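Zusotar Planner, set-up guide
Section 4: Wrist view and grasp targets

Start the perception node before the planner. Other way round and it hangs on the first request.

1. Open the wrist stream. Both fingertips must show at the bottom of the view, target handle above them. Draw the finger mask and save.

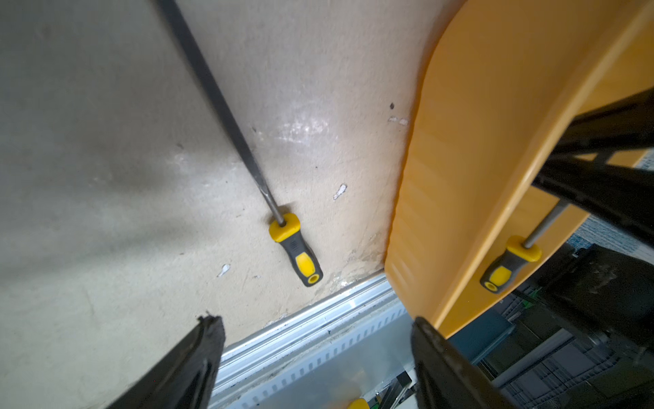 2. Set the class to screwdriver_handle. Leave the shaft class off, thin shafts give a noisy pose.

3. Set min_blob to 200. Lower and specks on the wall come up as candidates.

Caution: keep speed at level 3 or under untill the mask is saved.

4. Run grasp_test. Planner should go for the yellow collar first, then close on the grip below it. With a tool held, tick "ignore held object" or its shaft gets read as an obstacle in front of the row.
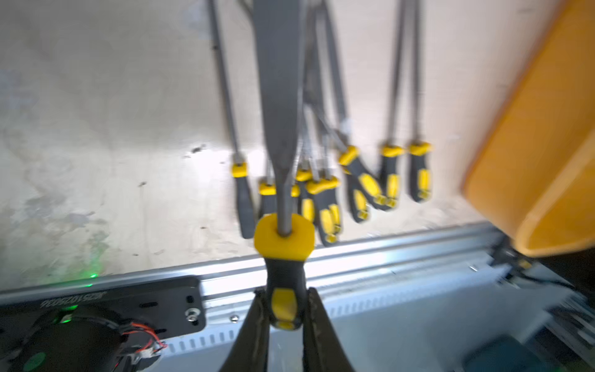 5. Blurred views: drop exposure, re-run. Still failing after 6 tries, send the log to Leandro Herrera.

Note: mask files from before August wont load. Redraw them.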